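Printed Cottons and Linens: Gallery
Primholm Textile Collection

The Primholm collection holds 738 household textiles, most of them given by local families. This page presents recent additions from the Siriwardena gift, which will be on display in the Long Room until the end of August.

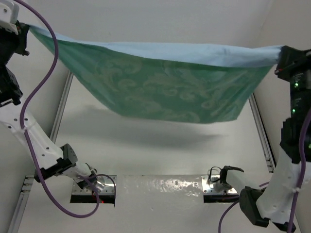 Scrolling patterns have long been favoured for household cloth, and the Siriwardena gift contains 35 pieces of this type. Many pair the printed ground with a plain band – on this piece a pale sky blue one runs along the top, over muted teal-green with lighter swirling motifs. Visitors may compare it with the bordered cloths in the Preltia cabinet.

Items not on display may be seen by appointment. Page updated 7/18/25.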